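Strip Reprints and Collections > Production and Restoration

Topic: Grerkow vol. 2, Sunday pages: recoloured or scanned?

inkwell_dropout
Got my copy of the second Grerkow volume and I'm trying to work out how the Sundays were done. Volume one was plainly scanned from newsprint tearsheets, with the paper tone knocked back. In this one the dailies look the same as before, but the Sunday pages have flat, even colour with no visible dot. The production note at the back says "restored from the best available sources" and leaves it there. Has anyone compared it against the originals?

halftone_harry
They're recoloured. Put a loupe on the sky areas. You'll find a modern screen at a fine pitch and nothing under it. If they had scanned tearsheets you would get moiré or at least some residue of the old Ben Day pattern, unless they descreened very hard, and that would have softened the black line. The line is crisp.

mapleleaf_tearsheets
Disagree in part. I own tearsheets for the August run and the colour placement matches mine, including two registration errors. A colourist working from a guide wouldn't normally reproduce a misaligned yellow on a coat sleeve. My guess is syndicate proofs for the black plate and colour sampled from newsprint.

halftone_harry
Sampled by hand is still recoloured. The values are wrong as well. The light blue in the Orlandini reprints from the eighties is greener than this.

mapleleaf_tearsheets
The Orlandini books were printed on uncoated stock that has been yellowing for decades. You can't use them as a reference for blue.

plate_four
The standard light blue on those old pages was a cyan tint with nothing else in it, so on cream newsprint it reads greener than the ink is. Print the same tint on bright coated paper and you get a cold powder blue. Neither of you is necessarily wrong about what you're seeing.

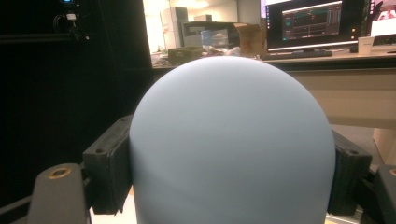
Pale blue, matte surface, held at both sides.

To test it, photograph a tearsheet and the book page together under the same lamp, with a neutral grey card next to them. Don't compare from two separate photos. Auto white balance will shift a pale blue more than the difference you're arguing over.

inkwell_dropout
Thanks. I don't have a grey card but I can borrow one. Which pages would be the most useful?

plate_four
Anything with large open sky and a caption box in the same panel. The box gives you paper white.

barnus_completist
Coming at this from the binding side. Volume 2 is sewn, 740 pages, and it still won't lie flat past the middle. The Barnus edition of the same material split it into two books and you could open them at the centre without cracking anything. I would take dull newsprint scans in a proper binding over clean colour I can't see in the gutter.

halftone_harry
The Barnus edition dropped 28 Sundays and cropped the title tiers off the rest. It isn't the same material.

barnus_completist
It dropped them from the first printing. The second printing put them in an appendix, out of sequence. The cropping I'll grant you.

zincplate
For the record, the scans in volume one were 400 dpi. The editor gave that figure on the Zalex podcast. It's adequate for newsprint colour and marginal for line art, and it would explain why they went looking for proofs this time.

mapleleaf_tearsheets
That supports what I said about the black plate.

halftone_harry
It supports proofs for the line. It says nothing about where the colour came from.

inkwell_dropout
Update, 4th July: got the grey card and shot three pages against a tearsheet lent by another member. Once corrected to the card, the sky tint in the book is slightly lighter than the newsprint and nearly the same hue. The misaligned yellow is present in both. I also found one panel where the book has a red hat and the tearsheet has it uncoloured.

halftone_harry
So, recoloured.

mapleleaf_tearsheets
One hat. It could be a variant between papers. Which paper is the tearsheet from?

inkwell_dropout
No masthead on it, the top margin has been trimmed. I'll ask the owner.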